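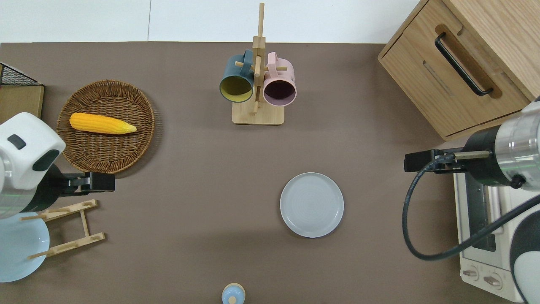 News from the Robotics Club

It has been a good long while since we last had a corner of the newsletter to ourselves, so please forgive us if we go on a bit. The club has grown to 24 members this term, which is more than we have ever had and rather more than the Ikby Room was built to hold, and we are delighted with every one of them (even on the evenings when there is nowhere left to put a coat).

Our project for the year is the kitchen table. Members voted for it back at the start of term, narrowly ahead of a robot that would play dominoes, and the idea is simple enough to explain to your gran. Two arms work at one table, and between them they have to learn the sort of small household jobs most of us do while thinking about something else. Hanging a mug on a mug tree, standing a plate in the dish rack, moving the corn cob from the basket to the plate. We started with the plate because we thought it would be the easy one. It was not! A plate with a raised rim is a surprisingly slippery customer when all you have is a gripper, and the younger members spent most of February arguing about whether to take hold of it from the side or tip it up first. Tipping it up won in the end, though there are still some grumbles.

The mugs have become everybody's favourite. The pegs on the tree are short and the handle has to arrive at just the right angle, so there is always a bit of breath-holding round the table. When one goes on properly there is a cheer you can hear from the car park.

The way we teach the arms is by showing them. A member guides them through a job by hand, start to finish, and the computer keeps a record of every go. We set ourselves a target of 1,000 recorded goes by the half-term break and finished on 1,144, thanks largely to the early crowd who come in at eight in the morning before lessons and have been wonderfully patient about it. The recordings are now being used to train our own little program, which the members have christened Zaltemo after a long and very silly discussion. Zaltemo is quite good at plates and still rather hopeless at mugs, but it is early days and we are fond of it.

All of this is leading up to the Urnance Cup, where we are entering 2 teams for the first time. Each team gets a table laid out by the judges and is told the jobs only on the morning itself, so we have been practising with things moved about and swapped round - the toaster oven has lived at almost every corner by now. Supper beforehand will be in the Hattori Hall as usual, and parents are very welcome to come along and stay for the practice runs afterwards.

If you have any plain mugs or plates at home that you would not mind parting with, please drop them in the box by the office. Odd ones are fine, and a chip or two does no harm. We do get through them.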